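Search this forum... Advanced search

Sim demos vs. real demos for a two-handed kitchen task, where do I draw the line?

gripsalot
Okay, so I've been building up a set of teleop demos in a simulated kitchen for our Vukier project, and I'm at 125 episodes as of last night. The task is simple on paper. Pick up a small wooden block, carry it over the floor, put it down by the cabinets. Headset on, gloves on, go. My question is how many more of these I should bother with before I start mixing in real ones, which cost me way more time (and the real hand is shared, so I get it after 6 p.m. if I'm lucky).

The policy I trained on the first batch reaches fine. Then it closes the fingers in a sort of average way and the block squirts out the side.

tallowfoot
How varied are your starts? If you always spawn in the same spot, you've got one demo with a lot of copies.

gripsalot
Block pose is random inside a small patch. Robot start is fixed. Kitchen layout is one of 3.

tallowfoot
Yeah, that's your problem. Fix the starts before you touch the real hand.

mossy_kernel
I don't agree with that at all, sorry. A squirting block is a contact problem. You can shuffle the kitchens until January and the fingers will still be learning from whatever the sim thinks friction is. We did 138 episodes in Prirnton's sim with the starts all over the place and the grasp was still mush. Then we added 22 real ones and it got usable in an afternoon of training.

tallowfoot
Usable on how many objects, though?

mossy_kernel
One. But he only has one!

gripsalot
Ha, fair. Let me show you what I'm working with so we're all arguing over the same thing. I record off the head camera, with the same black bars top and bottom that the headset view gives me, and I tilt my head a lot while I'm steering, so the view rolls all over the place. What bugs me is how little of the block I can see once the fingers have curled. In this one there's just a thin strip of it showing along the inside of the hand, and I'm mostly steering by faith at that point.
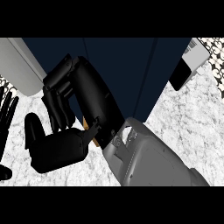 Reply #9: benchrat_ii
Okay, the picture helps a lot. Forget friction for a second. If you can only see a sliver of the block, then so can the policy. What else is it getting? Joint angles? Fingertip forces? If it's pixels only, it has no way to tell a good grip from a bad one past that point, and an averaged finger close is just what I'd expect.

gripsalot
Pixels and arm joints. I left the finger joints out of the observations since I thought they'd leak the action. Was that dumb?

benchrat_ii
Not dumb, people go back and forth on it. I'd put them in with a bit of noise and retrain on what you already have. Costs you nothing but a night of compute. Do you have a wrist camera in the sim?

gripsalot
I can add one. The Chauvin exporter we use only writes a single video stream though, so I'd have to patch it.

mossy_kernel
Patch it. Our exporter had the same limit and I put it off for ages, and then it was maybe twenty lines. You can replay the saved states and render the wrist view afterward, so you don't have to redo the episodes. You ARE saving the full sim state, right?

gripsalot
...I'm saving it for almost 125 of them. The early ones are video and actions only. Don't yell.

tallowfoot
Yelling quietly. Toss the early ones, you were probably worse at driving back then anyway.

mossy_kernel
Nah, keep them for the reach part! Cut each one before the fingers start closing and label it as reach only. Throwing away driving time hurts my soul.

tallowfoot
We're not going to agree on this either, are we. And hold your head straighter, please. If the real camera is on a fixed mount it'll never see a kitchen leaning over like that.

benchrat_ii
I'd leave the tilt in for some of them. Cheap augmentation. But yeah, if every episode leans, that's bad.

gripsalot
The real one is on a fixed neck, so okay, I'll try to sit still. The other hand keeps wandering into view too, the fingers poke in from the left side in that shot. Do I park it or let it be?

mossy_kernel
Is it doing anything in the task?

gripsalot
Not in this one. It does in the Prosance version with the lid.

mossy_kernel
Then park it for this set, and pick the same parking pose every time. When ours drifted around, the policy started waving at things.

gripsalot
Alright. Finger joints in with noise, wrist cam from replay, other hand parked, random starts for the new ones. I'll hold off on real demos until I've seen that run. Retraining tonight, I'll post the success rate when I have it.

tallowfoot
Post the failures too, those videos are the useful part.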